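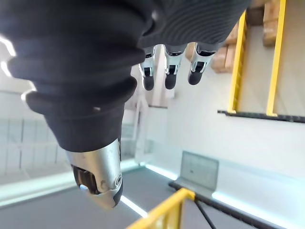

Fabric cover for a robot hand, is the Vostosance one worth it?

Posted in Robotics and Automation > Hands and Grippers

We run a five-finger hand on a small arm in a parts storage area. The job is picking light stuff out of cardboard boxes and moving it to a packing bench. The hand came bare. Over the winter it got a lot of fine cardboard dust in the knuckles, and I have now cleaned out the finger joints twice, which takes me most of a morning each time.

Vostosance sells a knit cover as part of their hand care kit. It goes over the palm and the back of the hand and leaves the lower finger segments and the tips open. The kit also has a cuff strap, spare fingertip pads and a brush. Their sales page talks mostly about looks and noise, and I don't care about either one. What I want to know:

Does it keep dust out, or does the dust just work its way through the knit?
Does the fabric get in the way when the thumb closes across the palm?
Do I have to redo calibration after putting it on?

We have a trial cover here until the end of May and then I have to send it back or pay for it. It's on the hand now, and the fabric bunches up a lot over the back when the fingers are open. I can't tell if that is normal or if I have the wrong size. Gillolton makes a molded shell for the same purpose, but it costs over twice as much and I would have to take the hand off the wrist to fit it.

Thanks.

gearlash_tom

----

pallet_nine

We have had the Vostosance cover on two hands for six months, so I can answer most of this.

Dust: it helps with the big stuff. Cardboard fibers mostly stay on the outside and you can brush them off at the end of the shift. Very fine powder still gets through. The finger joints below the fabric are open either way, so you will still be cleaning those. I went from cleaning the whole hand to cleaning only the fingers, and that takes me a lot less time.

Thumb: check this before you pay for it. On one of ours the fabric got pinched between the base of the thumb and the palm at full close. It didn't tear, but the controller saw the extra load and stopped the grasp early. Move the hand slowly through every grip you use and watch the base of the thumb. If the fabric pinches, loosen the strap, pull the slack toward the back of the hand and tighten it again.

Some bunching with the fingers open is normal. The extra length is there so the knit can stretch when you make a fist. Close the hand all the way and look at the back of it. If there are still big folds with the hand closed, you have a size too large. They swapped ours without a fee, but we had to pay shipping one way.

Calibration: we did not redo the joint calibration. We did redo the force zero with the cover on and the hand open, and I would do that again after every wash. It takes 5 minutes.

Other things I would want to know before buying: it shrinks if you machine dry it. The strap wears out before the fabric does. The spare pads in the kit are a little thicker than the ones our hands came with, so grip width was off until we changed the setting.

----

Marlow_K

just get a rubber glove and cut the fingertips off. same thing, costs nothing

----

benchrat

I would not use a rubber glove on a hand with motors in the palm. I tried that and the hand went into a temperature fault before lunch. The knit at least lets some air through.

I haven't used the Vostosance cover. I have used the Gillolton shell, on a three-finger gripper at the Tunarberg site where I used to work. It kept dust out of the palm very well. It also made the hand wider, and we had trouble getting it into the smaller boxes. If your boxes are tight, measure first. Taking the hand off the wrist was a nuisance the first time and quick after that.

There is also a cover from Donati that closes along the side, so you don't have to pull it over the fingers. I don't know if they make it for five-finger hands. You would have to ask them.

----

gearlash_tom

Thank you, that covers it. I closed the hand fully and there are still folds across the back, so I have asked for the smaller size. I asked them to extend the trial too. Will redo the force zero when the new one gets here.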